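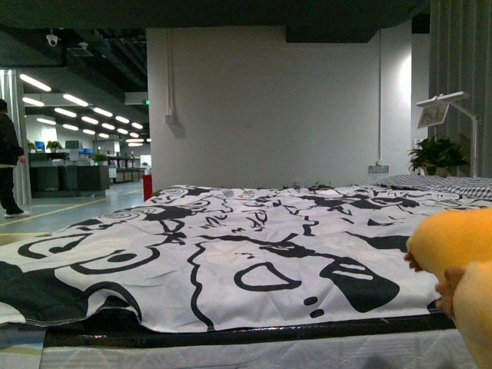

Bedroom with the black and white sheet

Welcome to the pictures page of our small rental apartment on Drornton Street. My name is Eftychia Stefanou and I take care of the apartment together with Arvid Tveit. Many guests write to us and ask how the bedroom looks, so I made this page for them.

The sheet is from a workshop called Pokanov. The black shapes are big and a little wild – loops, drops, spirals – and every guest finds something different in them. I see an eye in the large loop at the corner. Arvid says it is a fish. The pillow with thin gray and white stripes goes well with it, I think, and the yellow plush thing brings some color.

We left the wall plain white. My cousin Thérèse Dufour wanted to hang a large painting over there, but with such a sheet the room has already enough pattern. There is an electrical outlet low on the wall, near the height of the mattress, so you can charge your phone by the bed.

Good to know before you come

The sheet has 200 threads and we wash it at 60 degrees. The mattress has a white quilted side and is of medium firmness. If you prefer plain bedding, please write to us before your arrival and we will prepare it. An extra blanket is in the hall closet, on the upper shelf.

The bedroom is closed for painting in December. For all other months, please ask Arvid for the free dates.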